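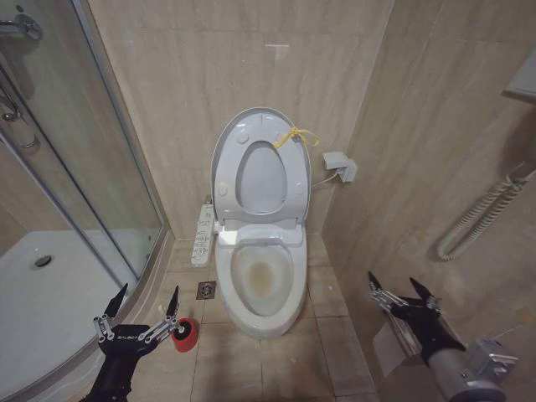 Shifting a brown ring when you've got a bidet seat

I used to go at a stained bowl with neat bleach, and all it ever did was turn the brown a bit paler for a day or two. If yours is that yellowy-brown colour round the water line, it's probably limescale that has picked up the dirt, and you want an acid for that. Citric acid is my favourite (cheap, no smell!).

Turn the seat off at the wall and pull the plug before you start. Put the lid and seat right up, then push the water down the bend with the brush so the level drops and the stain is showing. Tip in five big spoonfuls of citric acid, add 1000 ml of warm water – warm, please, as boiling can crack the china – and leave it overnight. Never mix it with bleach, and open a window if you've used any lately.

In the morning, scrub and flush. My friend Carleen Fairweather lays soaked loo paper over the stubborn bits so the acid stays put, and I've pinched that one off her.

For the seat itself I only use a damp cloth and a drop of washing-up liquid. Go gently over the buttons on the side panel, and don't spray anything straight at them. An old toothbrush gets round the little bumpers and the hinge cover.

Finish with the floor. Hoover the tiles first, or the dust turns to grey paste in the grout, then lift the drain grate if yours comes out and rinse it under the shower.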